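Skundlow Workspace
Quarterly Safety Walkthrough, Ground Floor and Mezzanine
Date: May 29, 2026
Walked by: Siwan Craddock and Bleddyn Griffiths
Copy to: Rhodri Humphreys (lease), Wálter Huaranga (electrical), notice board by the mail slots

Key: OK = no action. FIX = needs work, name given. WATCH = acceptable now, look again next quarter.

Tenants were told the week before. Two rooms were locked when we got to them and we went back after lunch. Anything marked FIX should be closed within 30 days unless the comment says otherwise.

1. EXITS AND ROUTES

1.1 Front door opens fully from inside without a key. OK
1.2 Rear door opens fully from inside without a key. FIX (Rhodri)
The push bar works but the door drags on the sill for the last few inches. Bleddyn could open it with one hand. Siwan needed a shoulder. It was planed in October and has dropped again, so look at the hinges this time.
1.3 Corridor clear to full width. FIX (Engebretsen)
Flat-packed shelving leaning on the wall outside Unit 4. Third walkthrough in a row. They moved it while we stood there, but the item stays open until we pass on a day they aren't expecting us.
1.4 Mezzanine stairs clear, handrail tight. OK
1.5 Stair nosings fixed down. WATCH
Second tread from the top has a corner lifting. Not a trip yet.
1.6 Exit signs lit. OK
All of them, including the one over the kitchen that was replaced over the winter.
1.7 Emergency lights come on with the test key. FIX (Wálter)
The fitting at the foot of the stairs came on and faded before the end of the test. New battery pack, or a new fitting if the old pack can't be matched.

2. FIRE EQUIPMENT

2.1 Extinguishers on their hooks, gauge in the green. OK
2.2 Extinguisher tags signed within the year. FIX (Siwan)
The one in the loading bay has lost its tag. The service company's sheet shows it was done with the others. Ask them for a duplicate.
2.3 Pull stations visible and not blocked. OK
2.4 Fire blanket in kitchen. OK
2.5 Fire doors close on their own. FIX (Aled Griffiths)
The kitchen door was wedged with a folded beer mat. Wedge removed. The closer is too strong and people wedge the door when carrying trays, so please back the closer off a little and test that it still latches.

3. FLOORS, CORDS AND WORK AREAS

3.1 Carpet tiles flat, no raised edges. WATCH
3.2 Hard floors dry and free of loose material. OK
3.3 Cords kept off walking routes or covered. FIX (see comment)
3.4 Bins and stock stored so they can't topple. OK
3.5 Benches steady, nothing overhanging into the aisle. OK
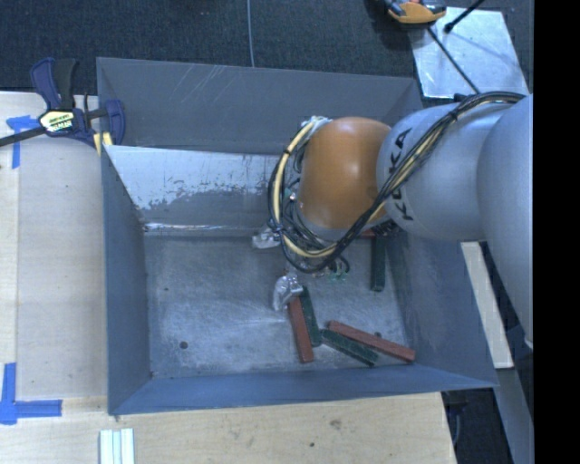 Cords remain the item we write up most often in this building, and most of the fixes cost very little. The usual pattern is that a unit gets rearranged, the desk moves away from the outlet, and whatever cord was tucked behind a cabinet ends up in the open. Siwan would like every tenant to walk their own room after moving furniture and look at the floor before anything else. Thin cords are easy to overlook, and a pale one like the cable lying across the blue-grey carpet behind the metal bin should be written down the same as a thick black one. If people walk there, it gets a cover strip. If they don't, clip it along the wall or the bench leg and be done with it. Cover strips are in the cupboard under the mezzanine stairs, in two widths. Please don't use packing tape. It lifts within a week, leaves glue on the tiles, and the glue then collects grit that we can't get out.

3.1 comment: the tiles by the front desk have started to separate at the seams where chairs roll over them. Rhodri has a few spares from the original order. There aren't enough to do the whole area, so we suggest swapping the worst ones with tiles from under the filing cabinets.

3.3 comment: Zistska have an extension cord running under a rug in Unit 2. Rug lifted, cord was not damaged. It needs to come out from under there this week, not in 30 days. They have asked for another outlet on the window wall and we think that is reasonable. Wálter to price it.

4. ELECTRICAL

4.1 Panel door closed, three feet clear in front. FIX (Aled Griffiths)
Folding chairs stacked in front of it again. The yellow floor line has worn away, which doesn't help. Repaint the line.
4.2 Circuits labeled. WATCH
Labels are correct but in pencil. Wálter will type them up.
4.3 No power strip plugged into another power strip. FIX (Grokis)
Two found under the packing table. Separated on the day. A heat gun, a label printer and a kettle were all on the same chain. The kettle has gone back to the kitchen.
4.4 No cracked outlets or loose cover plates. OK
4.5 GFCI outlets trip and reset. OK
Kitchen, both restrooms, and the outside outlet by the loading bay.
4.6 Portable heaters. OK
None found. Tenants are reminded that they aren't allowed under the lease, whatever the thermostat says.

5. KITCHEN AND RESTROOMS

5.1 Hot water not scalding at the tap. OK
5.2 Refrigerator seal and temperature. WATCH
Seal is split at the bottom corner. It was holding temperature. A replacement seal may be hard to find for a unit this old.
5.3 Microwave clean, door latch good. OK on the latch. Please cover soup.
5.4 First aid kit stocked and in date. FIX (Siwan)
Out of medium bandages. Eyewash expires this summer, so order it at the same time.
5.5 Restroom floors and grab bars. OK
5.6 Vent fans running. FIX (Rhodri)
The upstairs fan hums but doesn't turn.

6. LOADING BAY AND OUTSIDE

6.1 Roll-up door stops and reverses on contact. OK
Tested with a cardboard box.
6.2 Dock edge marked. WATCH
6.3 Outside steps and rail. OK
6.4 Parking lot lighting. FIX (Rhodri)
The light nearest the dumpsters is out. The quote for replacing the pole head is $2,899, and it has been sitting since before the last walkthrough. Bleddyn asks whether a wall light on the back of the building would cover the same spot for less.
6.5 Dumpster lids closed, nothing stacked beside them. FIX (all tenants)
Pallets. If a carrier leaves one, it goes inside the cage.

CARRIED OVER FROM LAST TIME

Loose ceiling tile outside Unit 3: closed.
Missing key for the mezzanine cabinet: closed, key found in the cabinet next to it.
Evacuation map by the mail slots shows the old wall: still open. Aled has the new drawing and needs to have it printed larger. Tenants on the mezzanine have trouble reading the current one.
Drill: the last one took 4 minutes to get everybody to the assembly point. The next will be in October, at a time that won't be announced. Each unit should pick one person to check its room on the way out and give the name to Siwan.

REPORTING BETWEEN WALKTHROUGHS

Use the clipboard by the mail slots or send a message to Siwan. Include the unit, where in the room, and whether it can wait. For anything electrical that smells hot or makes noise, switch it off, leave it off, and call Wálter directly. His number is on the inside of the panel door and on the clipboard. The clipboard is read every weekday by 10 in the morning.

Signed: S. Craddock, B. Griffiths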